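May 22, 2020. Rerkgate, back bench

Cleaned up the red bins before the Justness parts come over. Washing-up liquid and tepid water only, no scouring powder, it dulls the rims. The grid on the floor of the bin holds dirt in its corners, so go over it both ways.
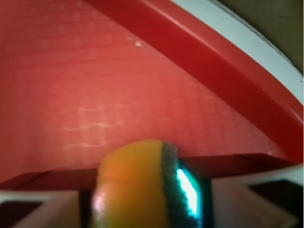 Rims are easy, one pass with a cloth. Order no. for replacement bins is 2338, Chauhan has the sheet. Peadar Egan wants 2 kept back for Dona.

Check the floor under the lamp for white specks before stacking. 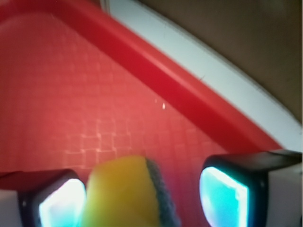
Paper towels are down to the last pack of 200. Reorder in June with the gloves.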